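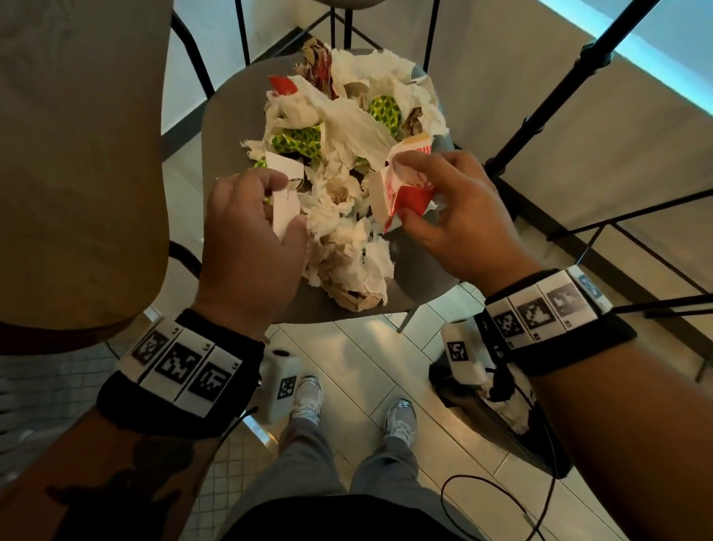
Strachan commuter board > Food on the 600 bus

tenivov_rider
So the 600 is the long one, 90 minutes end to end if the bridge is clear. They want to ban all food starting after new year. Not just hot food, everything. Thoughts? I get on at 5:40 and eat breakfast on there, always have

Posted December 29, 2021

mudflap
Good. Somebody's fish thing last week, I had to stand by the door the whole way

kestrel_lane
Fish should be its own crime. But a granola bar? Come on

Huia Te Moana
I'm diabetic, and 90 minutes with no snack is not happening. I asked at the Fliltari depot and the guy at the window said "medical is fine" but it isn't written anywhere. Want it in writing before some new driver puts me off at the Flundov stop in the rain

tenivov_rider
^ this. Did he give you a name or a form or anything

Huia Te Moana
No. Said call the office. Called, on hold 10 minutes, gave up

mudflap
ok medical sure, no one's arguing that. It's the wrappers and cups people leave. Napkins wedged down the side of the seat. You sit down in a nice coat and get up with ketchup on it

kestrel_lane
So put trash cans on the bus?? There used to be one behind the driver. They took it out in September and now everybody is suprised

oldroute9
Was taken out becuase people put full drinks in it. It tipped on the hill and ran all the way to the back. I was there, my bag was on the floor

kestrel_lane
Then a can with a lid. Not hard

mudflap
You'd still get the mess on the seats. Some people just won't walk four steps

tenivov_rider
Trying to pull this together, sending it to the office tonight. So far:

1. Medical snacks allowed, in writing, on the sign by the door

2. Trash can with a lid, front and back, emptied at both ends of the route

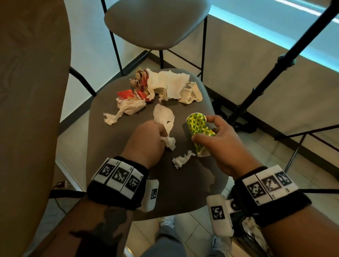 3. Hot food banned, cold food ok

4. Drinks ok with a lid

mudflap
I'd sign 1, 2 and 4. Not 3. Cold food includes egg salad

oldroute9
lol. I'd sign all of it. The old petition for the shelter got 173 names and we did get the shelter — took two years but still

Huia Te Moana
Can you move the medical one into its own letter? Don't want it voted down with the rest

tenivov_rider
Yeah fair. Two letters then. Will post both here before I send

kestrel_lane
put the fish in too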